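The Slow Pleasure of a Paper Lantern

Why so many of us are reaching for the glue pot again as the evenings draw in

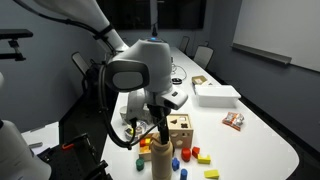

I came to lantern making by way of a leaking roof, a cancelled holiday and a drawer full of tissue paper I had been saving for years. My grandmother kept every scrap that came through her door, smoothed flat and sorted by colour, and I seem to have inherited the habit along with the drawer. So when the rain came in over Sadville last October and stayed for most of the half-term week, I made a lantern. Then I made another, and by the end of the month there were lanterns along the landing and my family had begun to duck.

The town has form in this, mind you. Every winter the lantern walk sets off from the old market at six in the evening and winds down to the river, and last year 361 lanterns went past my front gate (I know this only because the newsletter printed it, very proudly, on the front page). Some were plain jars with a bit of ribbon. One was a heron as tall as a door, made by the craft circle at Ramorska, and it swayed so beautifully on its pole that people clapped.

You need very little to begin. I use willow sticks soaked overnight in the bath, masking tape for the joints, and white tissue brushed on with watered-down glue. The Vivska shop on Requena Street sells tissue in packs of 500 sheets, which sounds a ridiculous amount until you have torn your first dozen putting an elbow through them. Lay on two coats, let the first dry properly, and try not to poke it - I always poke it. As it dries the paper tightens like a little drum, and I still get up early to see.

For light, I stick to small battery candles, tied low down inside the frame. They are kinder to tissue than a real flame, and you can leave a lantern glowing on the windowsill while you get on with supper.

My own plan for this winter is a fish, with scales cut from old sewing patterns and a tail that moves. The willow is already in the bath, so anybody wanting a wash will have to wait until morning.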